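Reading Round-Up: The Long Poem Evenings

Our evening sessions on the long poem finished in May after 6 meetings, and enough members have asked for a record of what was read that we are putting one in the newsletter.

The book was The Salt Ledger, published by Prireck as a paperback of 64 pages. It is a single poem in five parts, spoken by the harbour clerk of Jonau, a port that has lost its sea. The water has gone out over several generations and the clerk still writes up the arrivals each morning. Some of the ships are old ones copied from earlier pages. Others he makes up, and by part three he can no longer tell which are which.

Opinion was divided on the opening. The first part is almost all lists - cargoes, tonnage, the names of masters - and a few people said they would have put it down if they had been reading alone. Read aloud it went much better. The lists have a beat to them that is easy to miss on the page, and when the beat breaks, at the entry for the Amundsen, everyone in the room heard it.

The Amundsen took up most of our second and third meetings. She is the only ship in the poem that is entered as leaving and never as arriving. One view was that the clerk's father was aboard. Another was that the ship is the poem's word for the sea itself. The text supports both up to the end of part four, where the clerk finds the entry in his own handwriting, dated before he was born. After that we were less sure of either.

Part four is the longest, at nearly 300 lines, and we gave it two evenings. It could be shorter. The walk across the dry harbour bed is very good, particularly the passage with the anchor chains, but the argument with the tide-keeper goes over the same ground more than once.
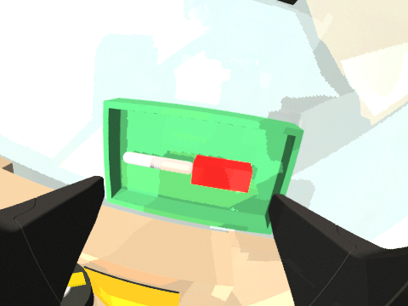
The last part is only a page and a half. The clerk closes the ledger, opens it again and writes the date. Some members found this flat after so much build-up. Others thought it was the right place to stop, and pointed out that it is the only date in the book.

The club copies should be returned to the shelf by the door before the summer break, please. Pencil notes can stay in.

The next book is Drorel, a verse play for two voices set in a lighthouse. It is short and has several songs in it, so we will need readers for both parts. Meetings start at 7.30 pm as before. Please read as far as the end of the first act for the opening session, and bring a note of any lines you would like to hear read aloud.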